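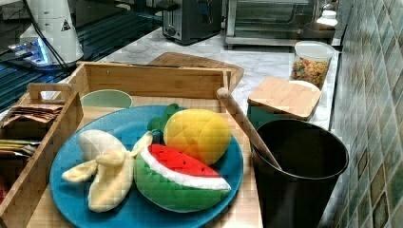
Reading time: 2 min

Speaker notes, Ashraf Badawi. Hot water recirculation in older apartment buildings.

Slide 1. Title only. Say name, say Crichton, move on. Ask for questions at the marked points, since the room has one microphone.

Slide 2. The complaint. A tenant on the top floor opens the tap and waits 95 seconds for hot water. The boiler is fine. The water in the riser has been standing all night and has to be pushed out first.

Slide 3. Riser diagram, Skemlow building. 21 apartments on one supply riser. Point at the return line. It was capped during a bathroom remodel and left off the drawings. Pause here, people will want to read the labels.

Slide 4. Balancing. Each return branch needs its own valve. With all valves fully open, most of the flow takes the shortest loop and the far risers stay cold. A larger pump raises the noise and the electric bill and leaves the split between branches much as it was.

Slide 5. Measurements. Clamp sensors on the return branches, one reading every 20 seconds, 905 readings kept per branch. Mention that the sensors were strapped over bare pipe and then insulated. Readings taken over paint ran low — skip the details unless asked.

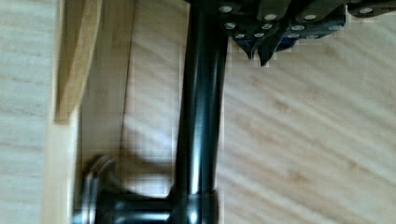 Can the pump be put on a timer to save energy?
It can, but the return temperature has to be checked against the local hot water safety rules first, and in buildings with long risers continuous circulation is usually the safer setting.

Slide 6. Groltness building. Same pipe layout, different fault. The check valve was stuck open, so cold water crossed into the return whenever the laundry room was drawing. Show the February plot. The dips line up with the wash cycles.

Slide 7. Order of work. Find the return. Confirm flow direction. Test the check valve. Set the branch valves, starting with the one nearest the pump. Wait a full day before adjusting again.

Slide 8. Costs. Valves and labor only. The Stiken quote included a new pump — leave it off the slide, mention it if there is time.

Slide 9. Contact details. Leave up during questions. Printed valve schedules are on the table by the door.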